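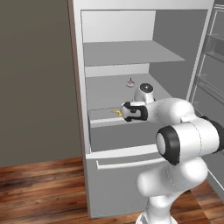

Two finger gripper or suction for fridge drawer picks, in sim?

Asked by Beryl Haslam, Sun 14 September

Trying to decide on a gripper before we spend money. Running everything in sim first, same white arm, same fridge, door already open at the start. Task is pull the drawer, grab the yellow thing lying in it (banana-ish shape), lift it clear of the rim.

Tried two so far. Wultora parallel jaw, blocky black pads, 90 mm opening. And the Trorari single cup suction. 50 runs each, same seeds.

Jaw: 28 good. Most of the misses are the pads touching the drawer rim on the way down, then the drawer slides shut a bit and teh whole thing is off. Coming in from the right, fingers pointing left.

Suction: got more lifts but I don't trust it. Contact model seems way too kind on a curved surface.

Is it the gripper or my approach? Controller is the stock Jekport one, position mode. Can post the config if someone wants it.

Trevor Fothergill

Approach, mostly. Your fingers go in nearly sideways and the drawer is shallow, so you have no room for the body of the gripper. Tilt the wrist down more, start higher, come in over the rim and then drop. Try that before swapping hardware.

Other stuff to check:

Drawer joint friction. If it's left at the default the drawer will roll away from any little touch. Raise it until a light bump doesn't move it. A real fridge drawer has some drag.

Position mode. Arm will just push through contact till something gives. Jekport has an impedance mode, use that for the last bit of the descent. Soft in the vertical, stiffer sideways.

Opening width. You don't need 90 for that. Pre-close to a little wider than the object and you get clearance on both sides.

On suction I agree with you, wouldn't believe those numbers. Ours looked great in sim, then on the bench the cup leaked on anything curved. Fine for boxes and flat lids. If you do want to compare fair, turn on the seal check and rerun with the same seeds.

Also log where each miss happens, not just pass/fail. Rim hit, slip on lift, drawer moved. Otherwise you change three things and don't know which one did it.

fridgebot909

get the Fairclough soft fingers, we switched in May and never looked back. no tuning needed

Trevor Fothergill

Soft fingers are ok but they're a pain to model, and she's in sim. Wouldn't start there.

Beryl Haslam

Thanks both. Tilted the wrist and put some friction on the drawer joint, only done a handfull of runs but the rim hits are way down. Impedance mode next, the docs for it are pretty thin so may be back. Soft fingers maybe once we have a real arm to put them on.

Trevor, what stiffness did you use for the vertical? Mine bounces.

Trevor Fothergill

Don't have the file here. Bouncing is usually damping too low, not stiffness. Double the damping first and see.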